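Visits > Food and Drink > A Day at Manalastas

I had been promising myself a trip out to the Manalastas snack hall ever since it opened in 2019, and in March I finally got on the early bus from Zokirstead and went. The ride takes longer than the timetable says, so bring a book and something to drink. The doors open at 10, and by the time I had hung up my coat the front room was already humming and smelled wonderfully of toasted sesame and tea (I skipped breakfast on purpose, very glad I did).

They keep 255 kinds of wrapped biscuits, cakes and candies in the main hall, and I'm afraid I read a great many of the labels, or had them read to me. After that you go through to the long room at the back. I could have stayed there all afternoon! There is something so cheering about little things in their own wrappers, each with its zigzag edge and its own bit of printing, and I do have a weakness for a cartoon animal on a packet.
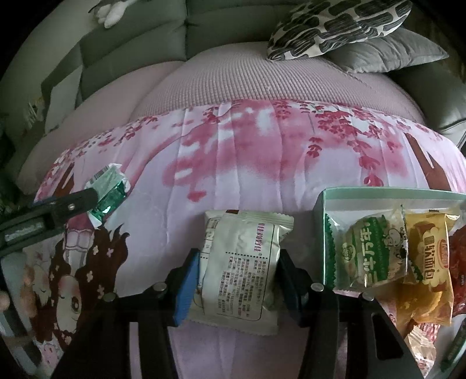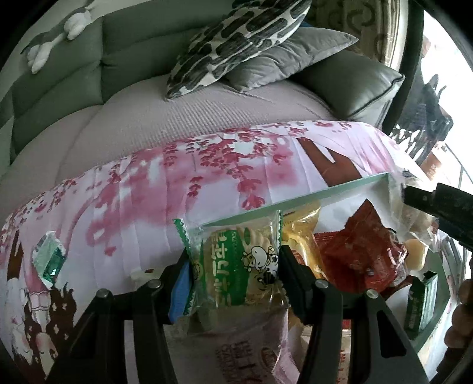 Single-wrapped snacks and the box with the pale green rim, in the back room.

Védís Hviid wrote to me afterward that I should have asked for the salty ones too, as she took home a mixed box last year and the sweet things were gone in two evenings while the seaweed crackers lasted her until summer. She also says to go after lunch, when the tasting counter is quieter and they let you linger.

I did get to the tasting counter, where 12 dollars buys you a pot of tea and a plate to share. Mine had a milky little cake on it, a bit dry at the edges but lovely once dunked, and a plum candy so sour that my eyes watered. The shop by the exit sells everything by weight. I bought far too much, naturally, and ate a fair part of it on the bus back.

Contact | Copyright Trikstead Visits | Back to top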